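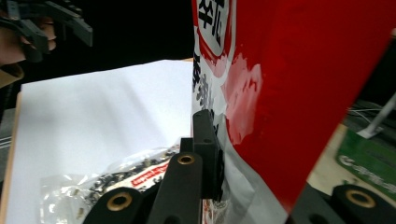
# El cartón que vuelve

Durante años, la tienda de loza que Bethel Woldegiorgis lleva en Fludcombe compró cajas nuevas cada mes y tiró casi todas las que le llegaban. Las tazas venían de un taller, las fuentes de otro, y cada proveedor embalaba a su manera. En mayo, Woldegiorgis dejó de comprar cajas. Ahora envía sus pedidos en las mismas que recibe, con la etiqueta antigua tapada y una cinta de papel en la base.

«Al principio me daba vergüenza», cuenta. «Pensaba que el cliente iba a creer que le mandaba algo usado. Hubo dos quejas el primer mes y después ya no las apunté.»

El cambio le obligó a reorganizar el almacén. Antes las cajas llegaban plegadas, en fardos iguales, y cabían bajo la escalera. Las reutilizadas son de todos los tamaños y hay que decidir cuáles se guardan. Woldegiorgis descarta las que tienen las esquinas blandas, las que han cogido humedad y las que huelen a detergente o a comida. El resto se pliega y se ordena por altura, que es la medida que más cuesta ajustar cuando se embala loza.

## Una caja dura más de lo que parece

El cartón ondulado pierde resistencia con cada viaje, sobre todo en las aristas. Una caja de doble canal que ha hecho un trayecto corto y ha estado en un sitio seco suele aguantar otro sin problemas. La de canal simple admite menos. El peso importa, pero importa más cómo se reparte: una pila de platos en vertical, con el canto hacia abajo, castiga menos el fondo que la misma pila tumbada.

Tsion Fikre pasó años en el muelle de carga de una distribuidora de Prumton y hoy asesora a comercios pequeños. Su prueba es sencilla. Monta la caja vacía, la pone de pie sobre la mesa y aprieta con las dos manos en esquinas opuestas. Si cede antes por una que por otra, esa caja ya no viaja con nada frágil. Puede servir para textiles, para papel o para guardar otras cajas.

«La gente mira las caras grandes, si están sucias o rotas», dice Fikre. «Yo miro los pliegues. Un pliegue que se ha abierto tres veces se nota con el dedo.»

También insiste en la cinta. La de plástico arranca la capa exterior al retirarla y deja la solapa sin fuerza, de modo que cada reapertura acorta la vida de la caja. La de papel engomado se corta por la junta con una cuchilla y se deja donde está. La siguiente se pega encima.

## El relleno

En Kershaw, un barrio de talleres al otro lado de la vía, cuatro negocios comparten desde hace tiempo un cuarto de material de embalaje. Hay una encuadernadora, una tienda de lámparas, un taller de marcos y una herboristería. La encuadernadora deja recortes de papel, el taller de marcos aporta cantoneras y las lámparas llegan con planchas que nadie más usaría enteras, pero que cortadas en tiras separan bien los frascos.

El acuerdo no está escrito. Quien saca material barre, y quien deja algo lo deja plegado. La primera temporada hubo discusiones por el poliestireno, que ocupa mucho y se deshace, y acabaron por no admitirlo. La última entrega que pesaron, en una báscula prestada, dio 300 kilos de cartón y papel. La mayor parte volvió a salir por la puerta en forma de paquetes.

No todo compensa. Cortar tiras a mano lleva tiempo, y en la herboristería calcularon que en diciembre les salía más barato comprar relleno nuevo. El resto del año siguen con las tiras.

## Lo que dice el cliente

Woldegiorgis mete en cada envío una tarjeta con dos frases que explican de dónde sale la caja y piden que se vuelva a usar. Ha mandado 520 tarjetas desde que empezó. Algunas regresan, dentro de la misma caja, cuando un cliente de la zona pasa a devolverla por la tienda – ella no lo pide, pero tampoco dice que no.

Lo que más le preocupa ahora es el otoño. El almacén tiene una pared que suda en cuanto bajan las temperaturas, y el cartón apilado contra ella se estropea por abajo sin que se vea. Fikre le ha recomendado unos listones para levantar las pilas del suelo y dejar un palmo libre por detrás. Los listones están comprados y siguen atados junto a la puerta.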